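Walnut table finish and water rings
Home > Furniture > Care and Repair

dovetail_dan51
September 24, 2024
Picked up a walnut table at the Praltthorpe estate sale for $675. The top is a warm brown and in good shape, but I don't know what finish is on it. The seller thought oil. We use it for everything: drinks, craft stuff, repairs. Before I let people put cups down without coasters I'd like to know what I'm dealing with.

Also wondering if bare metal is a risk. I do small projects with wire and clamps and I've read that steel plus moisture leaves black marks on walnut.

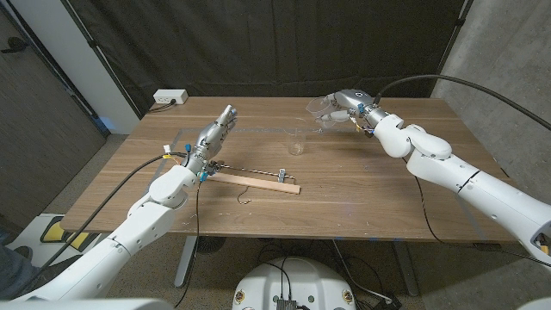
I've tried a drop of water near one corner. It beaded for a few minutes and then went flat. No mark after I wiped it up. Does that rule out oil?

mapleridge
No, a fresh oil finish will bead for a while too. Try a cotton swab with denatured alcohol on the underside, if the underside was finished. Shellac goes sticky. Oil mostly does nothing, and so does poly.

2052_hank
Yes on the metal. Walnut has tannins and wet steel will stain it. I had a spring clamp sit overnight on a damp rag and it left a black spot 2 inches long. Oxalic acid got most of it out. Dry metal is fine.

Put a mat down when you work. Cork or silicone, doesn't matter.

tess_k
I disagree about the mat. I've seen rubbery mats leave a dull patch on oiled tops when they sit for weeks. Felt or cork only.

2052_hank
Mine's silicone and has been on the same bench since last November. No patch.

tess_k
Is your bench oiled?

2052_hank
Lacquer.

tess_k
Then it's not the same test.

dovetail_dan51
Did the alcohol swab underneath. Nothing sticky, no change at all. So oil or poly. I'll go with cork for now.

mapleridge
Before you put anything new on, wipe it with mineral spirits to get old wax and polish off. If it looks dry afterward, one thin coat of Balogh hardwax and leave it alone for a week. Don't put cups on it during that week, even empty ones.

grainfiller
Would not use Balogh on a top that gets drinks. Atness held up better for me. It costs more.

mapleridge
I've had Balogh on a kitchen table with two kids and it's fine. Test both underneath and see which color you like.

dovetail_dan51
OK, ordering a small can of each. Will post again once they've cured.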